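4.2 Drying and storing stemware at home

We turn now to the part of the diary material that surprised us most when we first sat down to read it, which concerned the humble business of where a glass goes once it has been washed. We had asked our households in Gernska and Estberg to write about their kitchens in whatever way suited them, and we had expected a good deal about cupboards, lids that had lost their boxes, and the drawer that holds everything. All of that came, and we were glad of it. But the glasses kept turning up too, often in the middle of an entry about something else, and in the end the 3,655 diary entries gave us enough on the subject to fill this section and then some.

The first thing to say is that people sort their glasses by feeling at least as much as by size. A household in Estberg kept everyday tumblers on the lowest shelf and wedding glasses on the highest, as one might guess, but also kept a chipped souvenir glass from Massawe at eye level, where it took up a spot that would have been far handier for mugs. The writer of that diary knew this perfectly well. "It would be silly to move it now," she wrote, and then went on for most of a page about the trip. We found entries of this kind in both towns, and we came to think of them as small acts of housekeeping loyalty (a term we use fondly, and which we take up again in Section 5).

The second thing is that open storage changes the habit. Where glasses hang or stand in plain sight, our writers reported reaching for them on ordinary weeknights — for juice, for iced tea, in one happy case for pudding. Where the same glasses lived behind a door, they waited for company. The racks themselves were a varied bunch, from rails fixed under a cabinet to freestanding pieces that could be carried to the table, and Figure 3 gives a sense of the second sort.

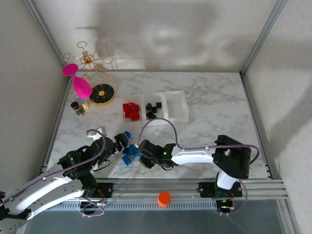 Figure 3. A freestanding stemware rack with curled wire hooks on a round base, holding a magenta silicone wine glass upside down.

Households with freestanding racks wrote about them rather differently from those with fixed rails. A rail, once up, tended to drop out of the diary altogether, the way a light switch does. A rack got moved. It went to the windowsill when the counter was needed for baking, to the top of the refrigerator when the grandchildren came, and back again on Sunday evening with a bit of grumbling. Several writers in Gernska mentioned that the rack had been a gift, and gifts, as we saw with the serving dishes in Section 4.1, are hard to put away in a closet with a clear conscience.

Material mattered as well, though less than we had supposed. Writers who owned silicone or plastic stemware were easygoing about how it was dried and by whom, and children were trusted with it early. Writers with thin glass described a whole order of work: glasses washed first, in the cleanest water, dried with one particular towel, and hung up before anybody started on the pans. Four households had both kinds and kept two sets of rules side by side, with no sign that they found this tiresome. One of them did admit that the rules had slipped a little by October, when the first round of diaries closed.

We should add a word about space. The apartments in the Welto district of Estberg are small, with kitchens that were laid out for a single cook, and we had wondered whether open racks would be rare there. They were in fact rather common, and the diaries suggest that a short supply of cupboards pushes people toward the counter and the wall. The larger houses in Gernska had room to hide things, and mostly did. We would be cautious about leaning too hard on this contrast, as the Gernska households were also older on the whole and had gathered more belongings to find homes for. Still, the pattern held when we set aside the 20 longest diaries, whose writers were generous with detail and might have tilted the picture. The next section follows the same households into the pantry, where the labels begin.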